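A pine board, a machine and a very happy afternoon

October 21, 2026

I have wanted proper shelves in the back room since April, and I'm so pleased to say we have finally started! The wood came from Londard, the little timber yard past the station, and I could have stayed in there all day. It smells wonderful. I meant to buy 2 lengths and came home with 8 (they stack up very nicely behind the door, so I regret nothing).

I love pale wood. Left alone it has that soft, buttery yellow, with grain so faint you have to get right up close before you spot the lines running down the length. I did think about staining it – the Clola tins are lovely, especially the walnut – but every time I opened the lid I looked back at the plank and couldn't do it. Clear oil it is.

The other joy has been this close-up. All those dark ridges and fat rubber rings, and then a row of bright little metal studs tucked up underneath, next to a plain yellow plank. I could look at it for ages!

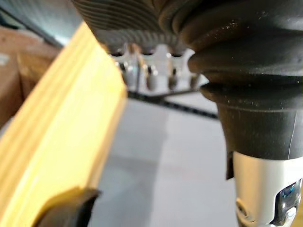 What's next

The shelves are going above the desk, one long one at 271 cm and a shorter one over the radiator. I'm using Alipour brackets in black, which were a bit of a splurge but feel lovely and heavy in the hand. Sanding starts at the weekend. I've got a pack of 120 grit and a pack of 400 for the last pass, plus a new Arkero dust mask, as the old one made my ears ache.

Then oil, then a night to dry, then oil again. I still can't decide whether to round off the front edges or leave them square – square looks smarter, but I do walk into things. If you've done yours, tell me which way you went!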